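Sorting out the desk calculators before school goes back

Did this in January, took me one cup of tea. You need a cleared table, a dry cloth, cotton tips and a plastic basket.

Get every calculator in the house out first. Drawers, school bags, glovebox. Lay them face up on the table so you can see the keys.

Test each one. Type 1,885 minus 225, then clear. Missing segments or a sticky key -- set it aside, don't bin it yet.

Wipe the keys with the cloth, barely damp. Cotton tip between the rows. Never spray stright onto the display.

Good ones go in the basket, one layer only. Pale colours show the grime so give them a second go.

Batteries last. Armindo Moreira down the road swears by swapping the lot every year, I just do the faint ones. Old cells go in a jar for recyling, not the rubbish. 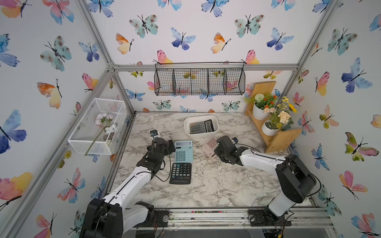 Then label the backs with the kids' names and you're done.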